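Search this site Enter keywords Go

About Lelel

Most pages like this one open with a passion for the ocean. We like the ocean fine. We have also read a lot of dive shop websites, and we don't believe half of what's on them, so we'll try to keep this one to things you can check when you walk in.

Lelel is a dive and snorkel outfit with two locations. The main shop is in Warnetti, on the harbor road across from the fuel dock. The beach office is at Sanna, a short walk down the sand from the ferry landing, and that's where the classroom and the rental gear are. If you have booked a course, go to Sanna. If you have booked a boat trip, go to Warnetti. People mix these up every week in high season, and the boat does not wait.

We started with one boat and a compressor that broke down more than it ran. We now have two boats, a better compressor, and 11 people on staff in the busy months. We don't call ourselves the biggest or the best in the area. Every shop on the harbor road says it's the best, and we have never seen anyone explain how that was measured.

What we do

We teach beginner and advanced scuba courses, run day trips for certified divers, and take snorkelers out on the smaller boat. There is a freediving course when we have an instructor in town to teach it, which is most of the winter and not much of the summer. Ask before you plan a vacation around it.

What we don't promise

You may have seen ads around here that promise 100 feet of visibility. We have had days like that. We have also had days when you could barely see your own fins, and those days do not make it into the ads. The water is usually clearest starting in March. Ask us the night before and we'll tell you what the divers saw that day, even if it costs us a booking.

We don't guarantee turtles, rays, or sharks. A guarantee usually means the shop has a refund policy with a lot of small type under it.

We are also wary of the three-day course that gets sold as a two-day course. Some students are quick. A lot of them are tired, sunburned, and nodding along by the second afternoon. If you need another session in the shallow water, you'll get one, and if you'd like a shop that signs your card no matter what, you won't have to look far.

Numbers, for those who like them

Through December 2024 we had certified 834 students. We ran 204 boat trips in our last full season. We'd be careful about reading much into either figure. A shop can run a great many trips and be careless on all of them. A better question is how many divers go down with each guide, and with us it's never more than four.
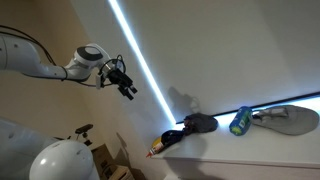 Robotic arm with two-finger gripper.

Gear

We rent regulators, vests, wetsuits, masks, and fins. Everything gets rinsed after each trip and the regulators go through a full service on a schedule. The service log is kept at the Sanna desk and you are welcome to read it. Very few customers have ever asked. We think more should, here and everywhere else.

For dive computers we rent the Drarkix wrist model. It does the job. The buttons are stiff and the manual is hard going, so a guide will set it up with you before you leave the dock.

Booking and questions

Come by either shop or send us a message through the contact page. We answer in the evening, after the boats are washed down. Prices are posted on the wall at both locations, and the marine park fee is already in them. Reef trips leave from Warnetti only.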